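Student project notebook – Grendora, two-handed tasks
January, 9.40 am

Table moved nearer the window, both hand-held grippers out. Finlay Gunn on the pair for the first half, me on the laptop. Checked the markers before starting and wiped the one that kept dropping out last time.
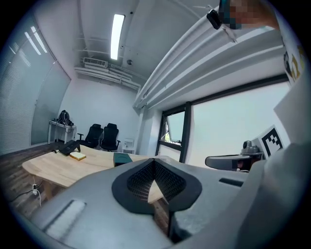 Marker and finger, seen from the gripper camera.

Task list is the same as in the proposal: box, bread, bottle. Box first, as it is the heaviest and shows up any slack in the fingers. Finlay wants the approach from the side with both hands level. I would go one hand at a time, but we agreed to log his way first and compare.

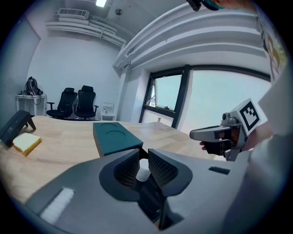 The target is 166 demonstrations per task before we train anything. We have 52 for the box, and 2 of those need throwing out for bad timestamps. Adwood's script still stops at 3000 rows per file, so split the logs by hand until that is fixed.
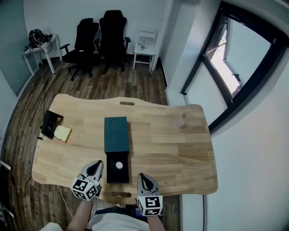

Head view, teal box in the middle of the desk, both grippers at the near edge.

Head view drifts against the gripper views by the end of a long run. Try a clap at the start and the end – cheap, and we can line them up later. Keep elbows in, or the sleeves get into the side view.

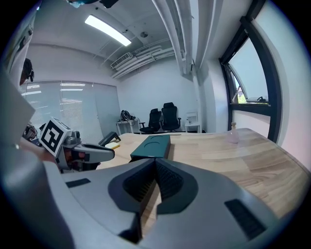 Grendora, January, 11.15 am

Swapped over, Finlay on the laptop. My wrists tire quicker than his, so shorter runs for me. Still to do: bottle task, new marker cards, ask Yammine about the spare finger pads.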